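Groceries after the move

I moved to Tiltodwood in April and my rent went up to $1,485 a month. I knew that before I signed the lease. What I had not worked out was how much I was spending on food, and when I finally added up the old bank statements I didn't like the total. I set a limit of $600 a month for everything I eat, including coffee out and the cafeteria at work. It has been long enough now to say what I changed and what I gave up on.

The first thing was the store. At the old place I lived a few minutes from a Stulance and went there almost every day after work. It's a good store, but going there daily meant buying something daily. I would go in for milk and come out with milk, a rotisserie chicken and a bag of those seeded crackers. Now the nearest one is across the river and I go once a week, on Thursday evening, after the after-work crowd has cleared out and before they mark down the bread. I would like to get there for the bread too, but that would mean leaving the house again at nine.

Between trips I use Ojala, the small shop at the bottom of my street. Ojala costs more for nearly everything except eggs, onions and yogurt. I keep a list on the fridge of what I'm allowed to buy there. It sounds strict, but it saves me from standing in the aisle comparing prices when I'm tired.
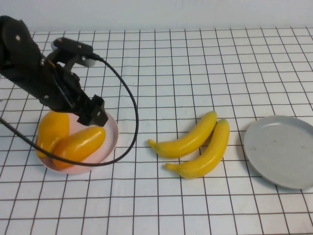
Fruit on the pink plate.

Fruit was the hardest part of the budget to get right. I used to buy it in big bags and throw a third of it out. Apples and oranges keep fine. Pears, peaches and mangoes are all hard on the day you buy them and then all ready on the same afternoon. I tried buying less, and then I ran out by Sunday and went to Ojala and paid the Ojala price for grapes.

These days I buy two kinds for the start of the week and two kinds for the end. Bananas and berries go first. Anything hard sits out on the counter where I can check it, and once it gives a little under my thumb it goes in the fridge, where it holds for a few more days. I did not know you could do that with a mango. I had always been told to keep them out of the cold, and that's right while they're still hard.

The other change was writing down meals. I had tried this before with an app and quit in the second week. The app wanted portions and serving counts and kept suggesting things with quinoa. A sheet of paper works better for me. I write seven suppers down the left side and what I need to buy down the right. Two of the seven are always leftovers, so it is five suppers, and one of those is eggs.

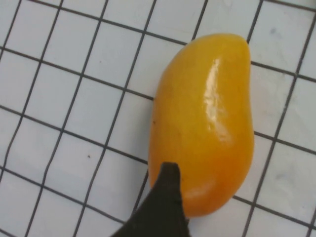
Posted by Merja Ruotsalainen in Household

A few people asked what the five suppers are, so I'll put last week's down. Lentil soup with carrots and a heel of cheese cooked in it. Baked potatoes with cottage cheese and chives. Chicken thighs roasted on top of cabbage, which I make nearly every week. Fried rice with whatever vegetables were left. Eggs on toast with a cucumber salad.

Lunch is usually the supper from the night before. I take it in a jar if it's soup and in the flat Skultari box if it isn't. The Skultari boxes were expensive and I bought them before the budget, so I don't count them. The lids still seal. The cheap ones I had before warped in the dishwasher and leaked tomato sauce into my bag, and I had to replace the bag.

Freezing has been mixed. Soup freezes well, cooked beans freeze well, and bread freezes well if I slice it first. Cooked potatoes go grainy. I froze a pan of lasagna in one block and then had to eat lasagna for four days, so next time it gets cut up. I have also learned to write on the lid what is inside. Everything with tomato in it looks the same in the freezer.

My sister says I should bake my own bread. I tried it on two weekends. The bread was fine and the kitchen was warm, but I ate most of a loaf each time while it was still hot, so I don't think it saved me anything.

I read a piece about price books in an old stack of newsletters from the housing co-op, and I've been copying the method. The heading on it, for anyone here who has the back numbers:

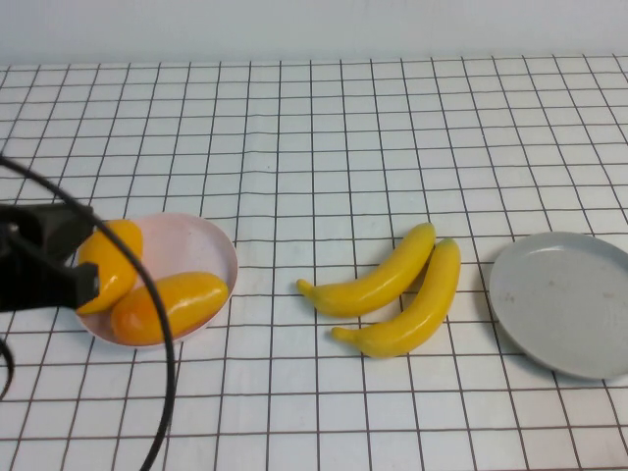 The Tiltodwood Letter, No. 197

The writer kept a small notebook with one page for each thing she bought often, and wrote down the price, the size and the store each time. After a couple of months she could see which sales were real. I have pages for coffee, butter, rice, chicken thighs, canned tomatoes, olive oil and dish soap. Coffee is the one that moves the most. Butter goes on sale before every holiday and I buy extra then and freeze it.

The notebook also showed me that the large bag of rice at Stulance costs more per pound than the medium bag. I checked it twice and then asked at the counter, and the man there said he didn't set the prices. I buy the medium bag.

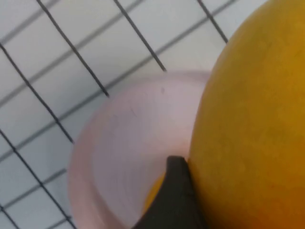 Olive oil I have stopped trying to save on. I bought the cheapest one for a month and it tasted like nothing, and I used twice as much of it to make up the difference. I went back to the one in the dark bottle. The coffee out is down to one a week, with a bun, on the way to the laundromat.

Last month I came in under the limit with a few dollars left, and the month before I went over. That was the month of my mother's birthday and I made the salmon. Next I want to look at the electric bill, but the first full one hasn't arrived yet.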